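Visit notes: Prirnier image archive, Petcombe, April

The archive occupies two rooms above a print shop and holds scans, wallpapers and board dumps that members have been collecting from anime and art forums. Access is by appointment. I was there from 10 a.m. until shortly after 3 p.m., mostly to look at how they handle duplicates and dead thumbnails.

Intake runs on a desktop tool called Ladent. It reads a folder, records width, height, byte size and format for every file, and computes a perceptual hash. The original file name is kept in a separate field even when it is only a timestamp, as timestamp names often allow a file to be traced back to its thread.

Assunta Tedesco ran a test batch of 678 files while I watched. Ladent flagged 222 as duplicates or near duplicates. Most were the same picture saved as both PNG and JPEG, or resized copies with a border added. The rule is to keep the largest unscaled version.
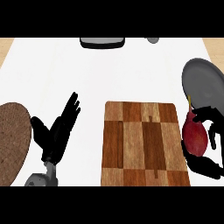
Near duplicates go to manual review. The reviewer sees two files at 100 percent and switches between them with one key. Animated GIFs are the weak point: the hash only looks at the first frame, so two loops with the same opening frame are reported as a match. A fix that samples 8 frames per loop is being tested but slows intake noticeably.

Thumbnails are regenerated on site. The old ones are discarded unless the full-size file is missing, in which case the thumbnail is kept and tagged as an orphan. The orphan list stood at 517 entries on the day of the visit. Members can download it and check their own drives.

Storage is two mirrored disk sets plus an offline copy. Checksums are verified monthly. The Kruger collection, mainly character height charts and line art, is kept apart from the rest — its tags follow an older scheme and have not been converted.
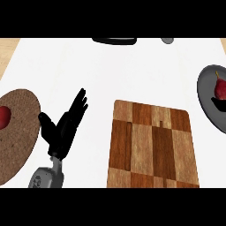
White tabletop with a glossy black object at the far side.

Search is by tag, dimensions or hash. Searching by source thread is planned but was not working in the version I saw. Uploads from visitors are accepted on USB stick, in original format only, with folder names left unchanged.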